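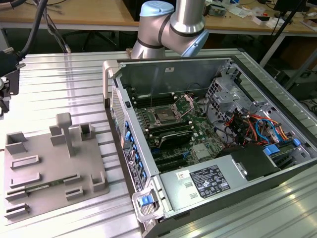 Gehäuse seitlich liegend, Deckel ab. Sockel offen, Speicherbänke beiderseits davon.

15.11.24, Zerlegung Tower, Lfd. Nr. 234

Gerät aus der Lieferung Vornitz. Inventaraufkleber fehlt im Lieferschein, Nummer nachgetragen. Ziel: Reihenfolge für die Demontage festlegen, Arbeitsblatt Siltavow entsprechend anpassen.

Stand der Aufnahme: kein Prozessor im Sockel, Halterahmen hochgeklappt. Vor jedem weiteren Schritt Schutzkappe aufsetzen, Kontakte nicht berühren. Im Lager liegen noch 5 passende Kappen, Nachbestellung bei Ozoliņš läuft.

Reihenfolge, vorläufig:
1. Netzteilstecker von der Platine lösen
2. Datenkabel zu den Laufwerken abziehen, Stecker markieren
3. Erweiterungskarte
4. Speicher, falls bestückt
5. Platine, zuletzt Netzteil
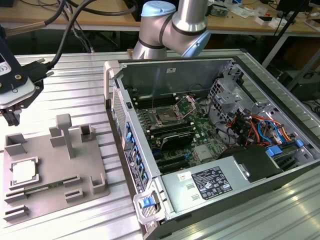
Schritt 1 und 2 kosten vermutlich die meiste Zeit. Der Kabelbaum liegt vor dem Laufwerkskäfig und über dem rechten Teil der Platine, die Adern sind rot, orange, gelb, blau und schwarz durcheinander. Vorschlag Aurel Ursu: erst bündeln, dann abziehen. Zeitansatz dafür 17 Minuten — bitte beim nächsten Gerät mitstoppen. Blaue Kunststoffteile am Gehäuse sind Bedienteile, daran nicht hebeln.

Offen: Käfig vor oder nach der Platine ausbauen? Beim Gerät aus Clallunitz ging es nur mit gelöstem Käfig, die Blechlaschen waren sonst im Weg. Die Kanten dort sind scharf, Handschuhe.

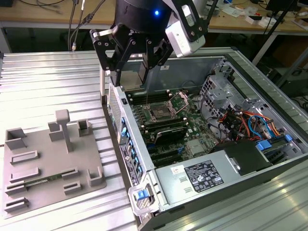

Tower schräg gestellt. Sockelbereich, dahinter und davor die Speicherbänke, rechts Käfig mit Kabelbündel.

Netzteil nicht öffnen, geht komplett in Kiste 1794. Etikett vorher abschreiben und ins Blatt übernehmen. Schrauben nach Schritt getrennt in die Schalen, Gewinde nicht mischen.

Nachtrag: Spalte »Stecker markiert« im Arbeitsblatt ergänzt. Frage zum Käfig bleibt offen bis Februar.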